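3.2 Materials and the sorting task

The task was kept as plain as possible, so that a child of four could understand it without spoken instruction. Two shallow open trays, one teal and one orange, stand side by side on a light wooden table, and there are two small cubes, one blue and one orange. The cubes are similar in size and have softly rounded edges. A cube belongs in the tray whose colour is nearest to its own. For the orange cube this is easy to decide. For the blue cube it is less so, and this was our intention: teal is a colour between blue and green, and we wished to see whether children accept it as a home for blue when the only other choice is orange.

Earlier studies of sorting by colour have mostly used pairs that match fully, for example red with red. Driver and Skana, in the pilot work that preceded this project, noticed that children who sort matched pairs without any error may still stop for a long time when the match is only near. Their observation was made on a small group and was not followed further. The present study takes it as the starting point. 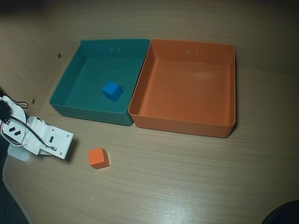 We distinguish four states of the table. In the first state both cubes are on the wood and both trays are free. In the second, the blue cube is in the teal tray and the orange cube is still on the wood. In the third, the orange cube is in the orange tray and the blue one is outside. In the fourth, each cube is in its own tray. There are of course other states, where a cube lies in the wrong tray or both cubes share one tray, and these were coded separately as mixed states (see Section 3.4). The second and the third state we call half-sorted. They are the most useful for our question, as the remaining cube shows which decision the child has left for later.

Children saw still pictures of the table on paper cards and were asked to say, or to show with a finger, what should be done next. Each child received 21 cards in a mixed order. In the fourth state the right answer is that nothing should be done, and this answer was surprisingly difficult for the youngest children. Many of them wished to move a cube in any case, most often the blue one.

The trays differ slightly in how they look from one card to another, because the view of the table was not always the same. We did not correct this. A pre-test in January showed that children did not remark on it, and Hrytsenko's coding scheme, which we follow with small changes, does not depend on the size of the tray on the card.

3.3 Position of the cubes

A second point is where inside the tray the cube lies. The instruction used at the Branitz nursery, where the data were collected, says only "in the tray" and gives no exact place. A cube near the middle of the floor and a cube close to a wall are both correct. Also the turning of the cube is free. In some cards a cube stands rather squarely to the walls and in others it is turned so that a corner points to the front. We mention this because several children tried to explain that a turned cube was "not finished" - they wanted it to be straight before they would say the table was in order. These answers were counted as correct for colour and were noted under a separate heading for neatness.

The low walls of the trays were chosen with care. With a deep box the cube is partly hidden and the child has to remember what is inside. With a shallow tray the content remains visible, and the task asks for comparison more than for memory. For the same reason we used only one cube of each colour. With more cubes, children begin to build or to make rows, and the sorting becomes a different kind of play.

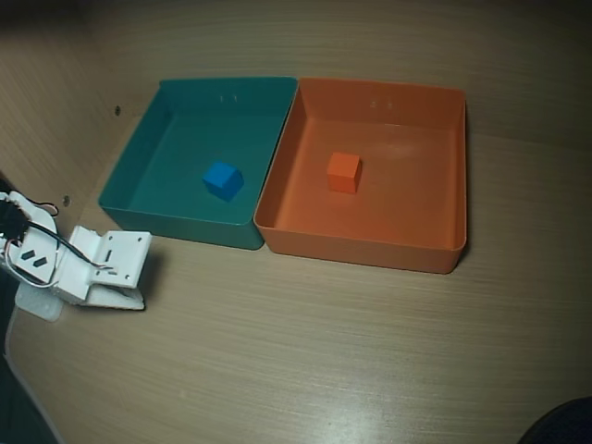
Figure 1. The fourth state: the blue cube in the teal tray and the orange cube in the orange tray.

3.4 Coding of the answers

In total 1094 answers were coded. Of these, nearly 900 could be placed directly in one of the main categories (correct, wrong colour, no answer). The others needed a discussion between the two coders. The most usual difficulty was a finger that pointed between the trays. The trays stand so close to each other that the line between them is narrow, and a small hand covers both rims easily. In such cases we used the spoken answer if there was one, and if not, the answer was coded as unclear.

Answers where the child named the colour of the tray were written down word for word. For the teal tray we collected "blue", "green", "sea" and "the other one". The name given to the tray was then compared with the choice made for the blue cube. Myrto Pappas prepared the first list of colour words and checked the translations where a child answered in the language of the home.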